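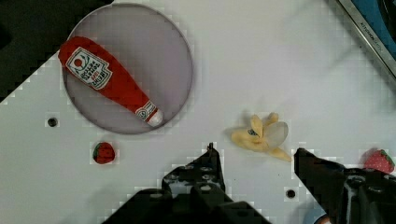

## How Popcorn Pops

Popcorn is a kind of corn. The hard yellow pieces in the bag are kernels, and each kernel is a seed. If it is planted in warm soil, it can grow into a corn plant. If it is heated in a pot, it bursts.

Most other kinds of corn do not burst well. Sweet corn, the kind eaten off the cob, has a softer skin. To see why the skin matters, look at the parts of the kernel.

### Parts of a kernel

- **Hull.** The hard outer skin. It is thin but strong, and very little water or steam can get through it.
- **Endosperm.** The food supply for the young plant. It is mostly starch, packed tightly in tiny grains, and it holds a small amount of water.
- **Germ.** The part that would grow into a new plant. It sits near the pointed end.

The water is hard to believe in when you hold a dry kernel. It is spread through the starch in amounts too small to see or feel.

### What the heat does

1. The kernel warms up. At first nothing changes on the outside.
2. The water inside gets hotter than the boiling point of water in an open pot, which is 212 degrees Fahrenheit at sea level. Steam takes up far more room than water does, but the hull will not let it spread out. The pressure rises.
3. The hot water and steam soften the starch until it is like thick jelly.
4. Near 356 degrees Fahrenheit, the hull cannot hold any longer. It splits.
5. The pressure drops at once. The steam expands and blows the soft starch into thousands of small bubbles.
6. The starch cools in the air and turns stiff. The bubbles keep their shape.

Steps 4 to 6 take a small part of a second. The white, fluffy part of popcorn is the starch from inside, so a popped piece is a kernel turned inside out. The brown flakes that stick in your teeth are bits of hull.

### Why some kernels stay shut

Kernels left at the bottom of the pot are often called old maids. There are two common causes.

The first is a damaged hull. A crack as thin as a hair lets steam leak out while the kernel heats, and the pressure never gets high enough.

The second is the wrong amount of water. Popcorn works best when water makes up 13 to 14 percent of its weight. A kernel that is too dry cannot make enough steam. One that is too wet may split early and give a small, chewy piece.

This is why popcorn should be kept in a jar with a tight lid. In an open bag, the kernels slowly dry out.

### A counting test

This test was run in the Zosora kitchen with two kinds of popcorn. Branik kernels came from a sealed jar. Vundau kernels came from a paper bag that had been open since August.

| Kernels | Put in the pot | Did not pop |
|---|---|---|
| Branik, sealed jar | 400 | 16 |
| Vundau, open bag | 400 | 247 |

Each kind was cooked in two equal batches, in the same pot, with the same amount of oil. The older kernels did much worse. The test does not prove that drying was the only cause, as the two kinds may have been different to begin with. A better test would use kernels from one bag, with half of them left open to the air.

To run your own test you need kernels, a bowl for each batch, paper, a pencil, and an adult to do the cooking. Hot oil and steam both burn skin.

1. Count the kernels before cooking. Write the number down.
2. Ask the adult to cook them with the lid on, and to turn off the heat when the pops are two seconds apart.
3. Wait until everything is cool.
4. Pick out the kernels that did not pop and count them.
5. Subtract to find how many popped.

Small batches are easier. A full Menon jar holds 1,144 kernels, and counting that many takes a long time.

### Two shapes

Popped corn comes in two main shapes. **Butterfly** pieces have wings that stick out in several directions. They are light and tender, and most theaters sell this kind. **Mushroom** pieces are round like a ball. They break less easily, so they are often used for caramel corn, which has to be stirred.

### Words to know

**Pressure:** how hard something pushes on each bit of a surface.

**Starch:** a material that plants make to store energy. Potatoes, rice, and wheat contain it too.

**Steam:** water in the form of a gas.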